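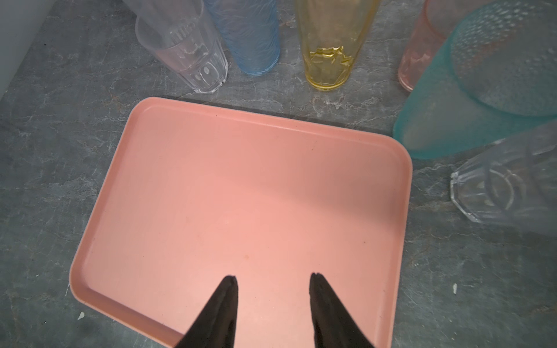 28 Nov 2025

Up before it was light. Did the kitchen first so it would be out of the way. The pink tray and the plastic cups are staying out on the counter until the weekend is over, as there is no point putting them away and getting them down again.

I like the clear one with the ridges best. The light blue one with the raised pattern is nicer to hold but it looks small once there is juice in it. The yellow has the thick bottom and always feels fuller than it is. I would buy that kind again if the store in Dramport still carries them. Must look when I go in March.

Wiped the counter twice. With all that white veining in the gray I can never tell a smear from the pattern until I run my hand over it.

Drove to Vallness for milk and bread. Road was clear. Back by 4 and had soup.

Called the dentist, no answer. Wrote the check for the Givgate bill and put it by the door so I don't forget it again.

Tomorrow: lemonade mix, napkins, find the good pitcher. Bed at 8 with my book.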